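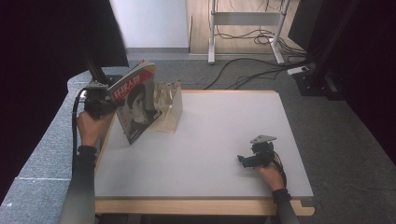 3.2 How people choose a magazine in a waiting room

We began with a simple puzzle: why do some printed magazines get picked up again and again while others sit untouched for weeks? The Sorensen reading survey gave us a wonderful place to start. It covers 816 adults who had spent time in a clinic, a bank or a library lounge in the past month, and it asks what they read there and how they came to choose it.

The answers were richer than we had hoped. Covers matter a great deal, and faces matter most of all. A large portrait under a bold title (Figure 2 shows a cover of this type) was recalled far more often than a landscape or a page of headlines, even by readers who could not name the person shown. Many remembered which way the face was looking – a detail we had not thought to ask about, and one we now include in every interview.

Placement came next. At the Hellia and Unwood sites, copies displayed upright were opened more often than copies lying in a stack. The effect held for old issues as well as new ones, which surprised us and delighted the librarians. We logged 3,125 pickups across the two sites, and about 300 of them involved an issue more than a year old.

Figure 2. A magazine with a black-and-white portrait on its cover, upright on a table.

Reading time is harder to explain. The Allwood model predicts that longer waits lead to longer reading, yet our readers often kept going after their names were called. Some asked to take the magazine with them. We return to these cases in Section 4, where the interview notes let us look at single articles and the people who could not put them down.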